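**Getting yellow stains out of a white tabletop, and what to do about the seam between two tables?**

Posted by Lenka Zelenák, 26 May 2020

Hello everyone, and thank you in advance for reading, because I do tend to go on a bit. We run a little craft and kitchen-science afternoon for the neighborhood kids in Horkwood, and last February I bought two secondhand tables and pushed one up against the other to make one big work surface. They're off-white with a pale gray veining, a bit like marble to look at, and I was very pleased with them for a good while.

Now the front table has stains. Most of them are faint, but there's a soft yellowish patch to the right of the middle that I can't shift. I think it's juice, or possibly the turmeric water we use for our color-change activity (the kids love it and so do I, but goodness, it gets everywhere). I've tried dish soap and warm water, and I've tried a melamine sponge very gently. The patch got a little paler and then stayed exactly where it was.

My other trouble is the seam. The two tables meet nicely, and you can barely see the line, but anything that spills toward the back runs straight into it and I don't know how to clean in there without dragging the tables apart every time.

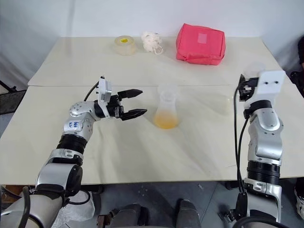

*The two tables pushed together, with the flask on the front one and the tape, mesh and pink pouch along the back.*

I don't know what the tops are made of. The seller only said "wipe clean," and there's no label underneath. Would bleach be a terrible idea? I'd love to hear from anyone who has dealt with this — especially anyone with children and orange drinks in the house.

---

**Setsuko Kobori**

Hi Lenka, your afternoons sound lovely! I had the same sort of yellow mark on my kitchen counter for months, so I feel for you.

Please hold off on the bleach until you know what the surface is. If it's real stone, acids like vinegar and lemon are bad for it as well, so keep those away too. What I'd try first is baking soda and water mixed to a thick paste, spread over the patch and covered with a bit of plastic wrap. Leave it for an hour or so, then wipe it up with a soft damp cloth and don't scrub. Do a small spot near an edge first and let it dry completely before you judge it, as everything looks better while it's wet.

If it really is turmeric, there's some good news, because turmeric fades in sunlight. I once carried a stained cutting board out to the porch and by the next afternoon the yellow had nearly gone. You can't very well carry a whole table around for fun, but if yours stands near a window, try opening the blinds on bright days and give it a week.

For the seam, run a strip of clear packing tape along it before the kids arrive and peel it off slowly when they've gone home. I see you have a roll right there on the back table! Don't leave it on for weeks, though, or you'll be asking us how to get glue off next. And a tray under the flask will save you a lot of wiping. Any old baking sheet will do.

---

**Ravindra Ahuja**

just put a tablecloth on it

---

**Ludmila Vaněk**

I agree with nearly all of what Setsuko wrote, and I'd only add a couple of things from my own kitchen.

Go easy with the melamine sponge. It's a very fine abrasive, and on a shiny top it can leave a dull spot that bothers you more than the stain did. I have one of those by my stove and I see it every morning with my coffee.

If the paste doesn't do it, and your test spot behaves itself, dab on a little ordinary drugstore hydrogen peroxide with a cotton pad, wait ten minutes, and rinse it well. Never mix it with anything else, and open a window.

For crumbs already down in the seam, fold a thin cloth over an old plastic card and draw it along the line. It takes me two minutes after supper — my own two tables have stood together for years and I only pull them apart at spring cleaning. Let us know how the patch comes along!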